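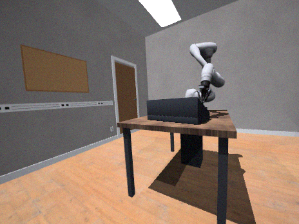 Tokuvville Gripper Trial Cell – simulation package

Product group: Evaluation and selection
Supplied by: Truvville Automation, Ekunbridge office
Licence: single site, 18 months
Package code: TV-469

Overview

The Tokuvville Gripper Trial Cell is a simulated workcell for organisations that need to compare grippers before committing to a purchase. It provides one arm, one table and one room, held constant from trial to trial, so that differences in the results can be traced to the gripper and its settings. The package is used by equipment buyers, technical colleges and integrators across our service region.

The cell is modelled as an ordinary room with a wood floor, a door and a ceiling light. Customers who took part in the April review asked for a setting closer to their own premises than the blank grey stage supplied with the earlier release. The new room is now the default. The blank stage remains available from the start menu.

What is supplied

The licence includes the room model, a wooden table, a white and grey arm with a black fingered gripper fitted, and a set of test objects in several sizes. The largest of these is a black box-like body intended for approach and clearance trials. It is tall enough to hide part of the arm from a low camera position, and customers assessing camera placement should include it in at least one run.

Five gripper models can be loaded in place of the standard one. Customers may also import their own, provided that the file includes finger geometry, mass and travel limits. Imported models are checked on loading and a short report is produced listing any missing values.

Running a comparison

A comparison is made up of two or more grippers, one task and a fixed number of attempts. The same starting positions are used for every gripper in the comparison. At the end of the run the software records the following for each attempt:

Time from start signal to first contact
Time from first contact to release
Contact with the table or with any object other than the target
Final position of the target
Controller settings in use

Results may be exported as a spreadsheet or sent to the Mfaume reporting tool, where that product is also licensed. The supplied reference set contains 937 attempts and can be used to confirm that an installation is working correctly.

Cameras and lighting

Camera positions may be set at any height and saved by name. Low positions near the table edge are useful for judging finger clearance, although large objects will block the view of the far side of the table. A second camera is recommended for such trials. Shadows are calculated by default – they may be turned off to shorten run times, but results from vision-based controllers should not be compared between the two modes.

Limits of use

The package supports selection and early planning. It does not replace physical testing, and the results should not be relied upon for safety assessment. Friction values for soft or coated fingers are estimates and should be adjusted once sample parts have been measured.

Ordering and support

Orders are accepted from registered organisations only. Pricing is provided on written request to the Ekunbridge office. Support is available by email during business hours for the full term of the licence, and updates released in that term are included. Colleges may apply for the teaching licence, which covers all computers in one training centre.

Page last updated 27 December 2021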